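Section 4: Setting up the fish scooping game

Hillico Tabletop Water Play Set — Set-up and Use Guide

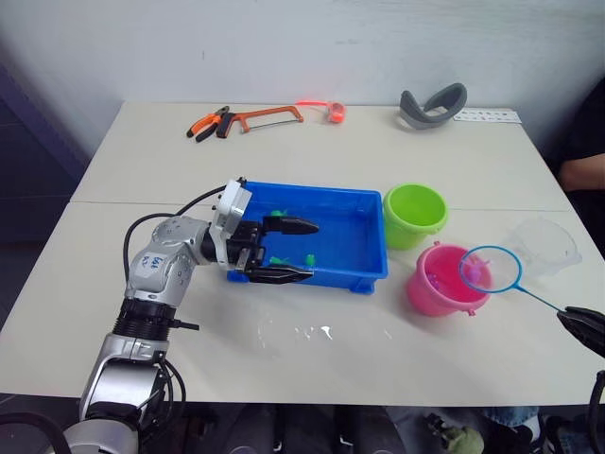 4.1 Before you start

Read this section all the way through before you put any water on the table. The game is simple, but the order of the steps matters. Most of the calls we get are about a tray that was filled in the wrong spot and then had to be carried.

You will need:

- the shallow tray
- the toy fish
- one or more nets
- two buckets
- a clear bowl
- a pitcher or large measuring cup for filling
- two old towels, one for the table and one for the floor
- a table that is level and can get wet

The parts come in mixed colors and yours may not match a neighbor's set. Color makes no difference to the set-up. If you bought the refill pack, the fish in it are the same size as the ones in the base set and can be mixed in.

CAUTION: Small parts. The fish are not suitable for children who still put toys in their mouths. Count the fish before and after each session.

CAUTION: Never leave a young child alone with water, including the small amount used in this game.

4.2 Placing the tray

1. Clear the table. Remove paper, phones, chargers and anything else that should stay dry. Wipe off crumbs and grit, which scratch the underside of the tray and end up in the water.

2. Check that the table is level. Lay one fish on its side in the dry tray and pour in a cup of water. If all the water runs to one end, put a folded piece of cardboard under the low table legs. Do not wedge anything under the tray itself.

3. Set the tray in the middle of the table with its feet flat on the surface. Press lightly on each corner. It should not rock.

4. Leave a hand's width of bare table in front of the tray. Drips collect there and are easy to wipe up.

Note: On a very smooth tabletop the tray can slide once the surface is wet. A damp dishcloth spread flat underneath will hold it. Wring the cloth out well first.

4.3 Placing the buckets and bowl

5. Stand the buckets beside the tray, on the side of the player's scooping hand. For a right-handed player this is the right side. Place one bucket a little closer to the player than the other. The near bucket is for catches. The far bucket holds fish that are waiting to go in.

6. Turn the buckets so that the lugs face away from the player. A net handle can catch on a lug and pull the bucket over.

7. Put the clear bowl behind the buckets. It is used for rinsing and for the sorting game in 4.7, and it can stay out of the way until then. The bowl is light and tips easily when empty. If it keeps falling over, pour a little water in it or leave it in the box.

Note: With two players, sit them on opposite sides of the table and give each one a bucket. Keep the waiting fish in the bowl.

4.4 Filling

8. Fill the tray from the pitcher after it is in place. Do not fill it at the sink and carry it. A shallow tray spills over the lip at the slightest tilt.

9. For beginners, pour in just enough to cover the floor of the tray with a thin layer. The fish will rest on the bottom and stay where they are put. This is the easiest level and we recommend it for the first few sessions.

10. For more practiced players, add water a little at a time. Stop well below the lip. The fish start to drift when the net stirs the water, and following them takes more control.

11. Use cool or lukewarm tap water. Do not add dish soap, bubble bath or food coloring. Soap makes the net handle slippery, and coloring may stain the mesh.

12. Place the fish. Start with three or four, spread out so that none of them are touching. Put at least one near the far side so the player has to reach.

4.5 Scooping

13. Hold the net by the handle, toward the end, as you would hold a spoon. Young children tend to hold it close to the rim, and this puts their fingers in the water. Let them. They usually move back along the handle by themselves after a few tries.

14. Lower the rim into the water beside the fish, slide it under, and lift straight up. Pushing down on a fish from above stretches the mesh and can pull it away from the rim.

15. Hold the net still over the tray for a moment so the water drains back where it came from. Most of the water on the table comes from skipping this step.

16. Move the net across to the near bucket and rest the rim on top. Turn the handle over to drop the fish. If the fish sticks in the mesh, tap the rim lightly on the edge of the bucket. Do not pick at the mesh with a fingernail.

17. Go on until the tray is clear, then return the fish and start again, or change players.

CAUTION: The handle is thin. Do not use it to stir, pry or lift a bucket. A cracked handle can have a sharp edge and the net should be thrown away.

4.6 Spills

Some water on the table is normal. Small puddles in front of the tray can wait until the end of a round. Stop and wipe if water is running toward the edge of the table, if it has reached the floor, or if the tray has begun to slide.

Wipe toward the tray, away from the player's lap. Keep the second towel on the floor under the player's chair and check it between rounds. On wood or vinyl flooring, pick the towel up as soon as the session is over.

If you use the set on a table with a seam or a drop leaf, dry the seam last. Water works its way in and will drip for some time afterward.

4.7 Other ways to play

Sorting. Call out a color before each turn. The player scoops only a fish of that color and puts it in the matching bucket, or in the clear bowl if there is no match.

Other hand. Move the buckets to the opposite side and play a round with the other hand. Expect more water on the table.

Carry. Put the catch bucket at the far end of the table — or on a second table, with towels in between — so the fish has to travel farther in the net. Suitable for older children.

Timed round. Set a kitchen timer and see how many fish are in the bucket when it rings. We do not suggest this one for the first session.

4.8 Emptying and storage

18. Take out all the fish and count them.

19. Bail the tray with a cup until it is nearly dry, then carry it to the sink with both hands. Pour from a corner.

20. Rinse the fish in the clear bowl with clean water. Squeeze each one gently. If water comes out, keep squeezing until it stops, then set the fish on a towel to dry.

21. Rinse the net and hang it by the handle. Do not wring the mesh or put it on a heater.

22. Dry the tray, including the underside around the feet, where water is trapped.

23. When everything is completely dry, stack one bucket inside the other, put the fish in the top bucket, and lay the buckets and the net in the tray. Storing the set damp leads to mildew and a smell that is hard to remove.

Do not put any part of the set in the dishwasher.

4.9 Replacement parts

Nets, fish and buckets can be ordered separately. Quote part number 1476 for the net and 4000 for the bag of mixed fish. Trays are sold only as part of the full set. Nets from the older Skunon set will also work, although the handle is shorter.

Section revised 2021-05-14 by Unathi Sithole. Changes: steps 8 and 15 reworded, dishcloth note added to 4.2.

Next: Section 5, Pouring and measuring

29 comments
51 shares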